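**Pre-purchase inspection - workstation teardown cell, Jirndale site**
Filled in by Griet Schouten, 29 January 2018. Comments to Bram Michiels before the order goes out.

## Arm and mounting

- [x] Base plate bolted to bench, no movement when pushed by hand
- [x] Emergency stop reachable from both sides
- [ ] Cable run clear of the arm's full reach
 - *Needs 2 more clamps. Add to the order.*
- [x] Speed limit set and locked

## Gripper

- [x] Finger bolts tight
- [x] Fingers open and close fully
- [ ] Spare finger set on the shelf
 - *None here. Welar quotes 76 euros a set, Verbruggen 100 with delivery. I would take Welar - we can wait for the parts.*

## Work area

- [x] Mains lead unplugged from the case before the arm starts
- [x] Case cannot slide on the bench
- [ ] Floor free of loose cables
 - *Failed. Budget for a cable tray, around 200 euros.*
- [ ] Bin for removed drives within reach
 - *Lotte Coppens wants a lockable one. Not priced yet.*

## Paperwork

- [x] Risk assessment signed
- [ ] Service contract compared with a second supplier
 - *Ploltavska has not replied. The current contract ends in November, so there is time.*
- [ ] Training hours included in the budget
 - *Left out of the first draft. Diane Robichaud to correct.*

**Result:** passed for slow-speed trials only. Repeat the work area section once the cable tray is fitted.
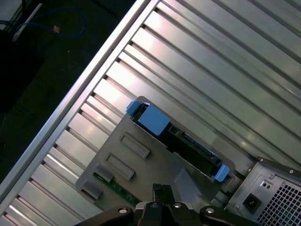
**Should we buy the spare fingers now or with the second arm?**

Buy them now. A worn finger stops the whole cell, and one set costs little next to a lost day of work. The second arm has its own budget line and may need a different finger length.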